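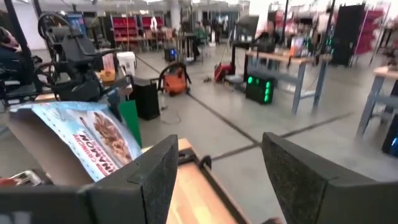 Fig. 1. Shop floor, bench side. Orange shop vacuum on the concrete, workbench with gray metal legs to the right, box with a cinnamon pastry sleeve on the near surface.

Posted in: Course Materials > Workshop Practice > Unit 4

Saturday, May 25, 2024
By Anitha Gounder

Unit 4: Floor, Bench and Cord Management in a Shared Shop

4.1 Scope

This unit covers the housekeeping part of Workshop Practice. It applies to the main shop at Pillodthorpe and to the small annex. Machine safety is in Unit 3 and is not repeated. Chemical storage is in Unit 6. Students who missed the walk-through with Eduardo Cunha should read sections 4.3 and 4.4 before the practical.

4.2 Terms

Surface: any horizontal top at working height, including tables, benches and carts.

Floor item: anything that rests on the floor and is not bolted down. A bench on legs is furniture. A vacuum, a speaker, a bucket or a box under a bench is a floor item.

Run: the path of a cord or hose from its source to the thing it serves.

Walkway: a strip of floor, 42 inches wide, kept free of floor items and runs. The main walkway in this shop goes from the double door to the back wall. The annex has one walkway only, along the window side.

Parked: a floor item in its assigned place with its cord coiled or hung.

4.3 Floors

The shop floor is smooth concrete. Fine dust on a smooth slab reduces grip underfoot, and a dry broom moves much of it into the air. Use the vacuum first and the broom only for offcuts and chips too large for the hose.

Seams need separate attention. A seam line such as the dark diagonal one in Fig. 1 can hold dust below the level of the slab, where a wide floor head passes over it. Fit the crevice tool and follow the seam in one direction from end to end. Small hardware collects in seams as well. Pick up screws and washers by hand before starting.

Order of work for a full floor clean:

1. Clear surfaces above the area to be cleaned.
2. Lift or roll floor items to one side.
3. Pick up hardware and offcuts.
4. Vacuum the open floor, working toward the door.
5. Vacuum seams.
6. Vacuum under benches, front edge to back.
7. Return floor items and park them.

Step 6 is the one most often skipped. Boxes and powered equipment stored under a bench trap dust on the side facing the wall. If the equipment is running, as shown by any indicator light, do not move it. Clean up to it and make an entry in the log.

4.4 Cords and hoses

A cord lying flat on the floor is acceptable during a task if it stays out of the walkway and has no loops standing up from the slab. It is not acceptable at the end of a session.

Thin cables are harder to see than thick ones, particularly gray or black on concrete. In Fig. 1, compare the thin cable trailing near the vacuum with the cords running toward the red device to its right. Mark both runs on your copy of the figure and propose a route for each that follows a bench or wall.

The vacuum hose is looped over the top of the unit when not in use. Do not wrap it tightly. A hose stored under tension will kink near the cuff and lose suction at that point. The usual fault reported as "weak motor" is a kinked hose or a full filter.

Cords over 66 inches are coiled and tied with a strap. Shorter cords may be hung over the nearest hook. Adanech Gebreyes keeps spare straps in the Loureiro cabinet, second drawer.

4.5 Surfaces

Surfaces are sorted by use:

Work surfaces. Benches with metal legs. Tools in current use and the workpiece. Nothing else at the end of a session.

Holding surfaces. Tables near the wall. Buckets, small containers and parts waiting for a job. Containers must have a label with contents and name.

Food surfaces. Marked surfaces only. Food stays in its closed packaging until it is eaten, and packaging goes in the bin by the door.

A packaged item placed near the edge of a surface is likely to be knocked off by a passing sleeve or cart. Keep a margin of one hand width on all sides. Flaps on open cardboard boxes count as part of the box when judging the margin.

Wooden tops are wiped with a barely damp cloth. Water left standing raises the grain. Glue drips are scraped after they set, with a plastic scraper, along the grain.

4.6 Wheeled items

Park wheeled items against a table or wall with the wheels parallel to the walkway. Large spoked wheels catch loose cords more readily than small casters, so check the floor on both sides before rolling. Brakes, where fitted, are set when the item is parked.

4.7 Log

The floor log is on the Vavar clipboard. Enter date, area, name and anything left in place under step 6. Filter changes on the Skornex extractor go on the separate sheet kept by Arnaldo Arruda. The extractor filter is changed at 60 hours of use.

4.8 Practical

Work in pairs. Each pair is given one zone and 83 minutes, including setup and parking. Submit a sketch plan of the zone before cleaning, a second plan after parking, and the marked copy of Fig. 1. Plans are drawn in pencil with runs dashed and the walkway hatched.

Þórey Stougaard will check the plans against the floor. Plans without a scale are returned unmarked. The next full session for this unit is in October.

Reading for next time: Unit 5, sections 5.1 to 5.3, and the dust extraction sheet.

Last updated by A. Gounder, revision 3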